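Notas charla Bakke, 27/10/2025 – ergonomía y oficina

Abrir con la pregunta: ¿quién ajustó su silla hoy? Esperar manos. No correr.

Caso Odia: 68 puestos, 2 horarios. Quejas de muñeca, cuello, luz. Lo de la luz salió en julio, ojo, decirlo antes de la tabla.

Manos, mesa, asientos:

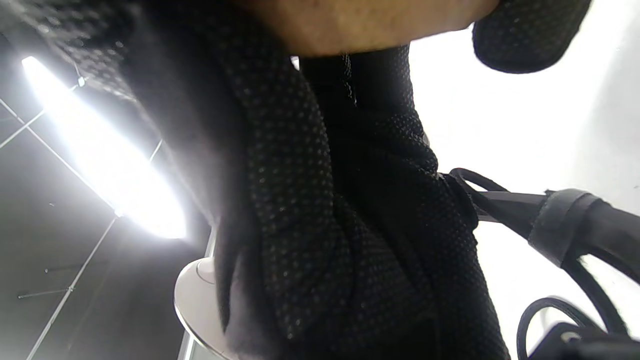
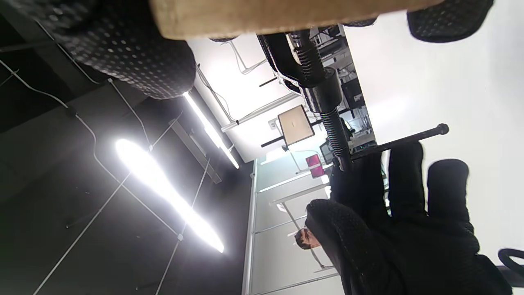
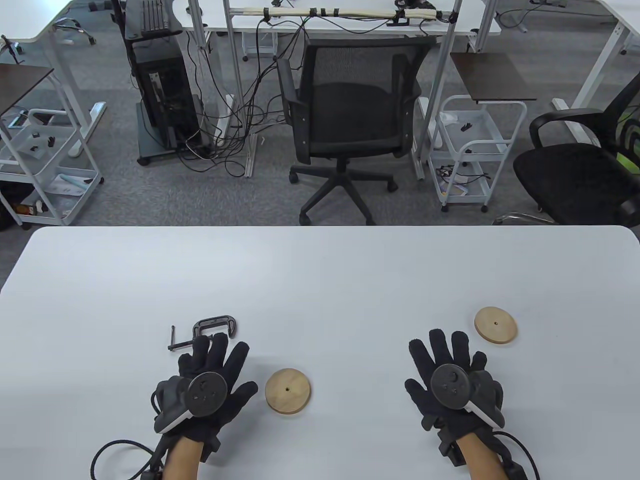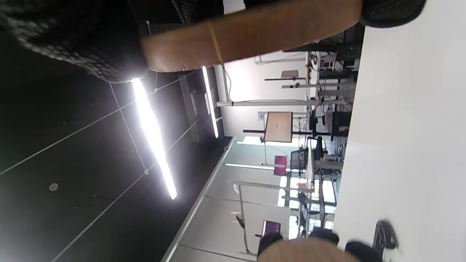
Pausas: 10 minutos, no negociable. Fima lo probó y lo dejó, contar por qué (breve!!).

Presupuesto Gemine: 65 euros por puesto. Reposapies primero, monitores despues.

Saltar diapo de normativa si voy mal de tiempo. Preguntas al final.

2 comentarios · 10 compartidos
© Bakke · Contacto · Volver arriba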